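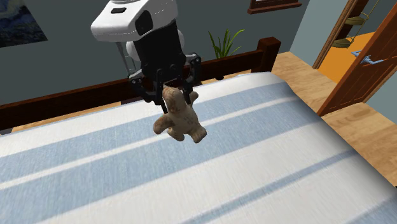
I went to the open day at Drustasitz in January with one question: is the Bamport simulator good enough for our small lab to buy it? We have 24 students and a small budget, so I wanted to see it running and not only read the brochure.

Dorottya Kovács led the demonstration. The task was tidying a bedroom, and the robot had to pick up soft toys from a bed with a striped blanket. Visitors could ask to change the camera, and I did this many times. The wood and the floor look very good. The blanket I like less, it looks nice but a bit too clean for a bed where somebody sleeps.
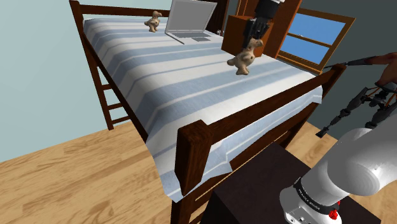
The toys are a good choice for a test, as a soft body is difficult for any simulator. I liked that the room has furniture and other objects in it, such as a laptop on the bed. Our present program, Wimuston, gives us a gray floor and boxes, and my students get bored with it after one week.

Now the weak points. The menu is confusing, and even Ms. Kovács opened the wrong window two times. The manual has more than 80 pages but no index. I also asked Henrik Wiegand at the sales desk about the price. It is 3732 dollars for one year with 3 seats, and for a school this is a lot.

I give it four stars of five. The fifth star I keep until they make a cheaper license for teaching. Mr. Wiegand wrote down my address and promised to send me the trial version.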